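Call for actors and readers: Vashisht, a new play by Mélanie Bergeron

Irna Theatre is looking for people to help us bring a brand new play to its first audience! Vashisht follows two sisters who run a ferry office in a small river town, and what happens when their mother comes home after years away. It's funny, sad and very talky – we love it.

We need six actors for a week of workshops in May, at our rehearsal room on Nendberg Street. You don't need training or an agent. Bring a short speech you enjoy, in any language you like.

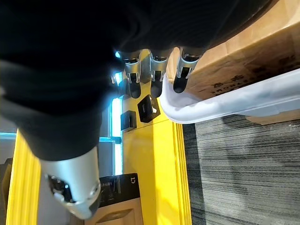 Silver fingers under black fabric.

Each actor gets $900 for the week, plus lunch. We also need two people to read stage directions at the public reading, and they'll be paid $164 each. The reading is at the Huvby, starting at 7 p.m.
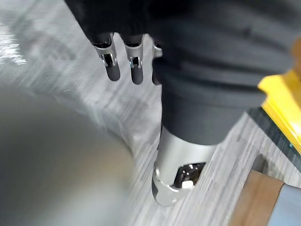 Mélanie will be in the room every day and will rewrite as we go, so expect fresh pages most mornings. If you like asking a writer hard questions, you'll have a great time.

To apply, send us up to 400 words about yourself and a play that has stayed with you. Please mention any access needs or child care worries – we can usually work something out.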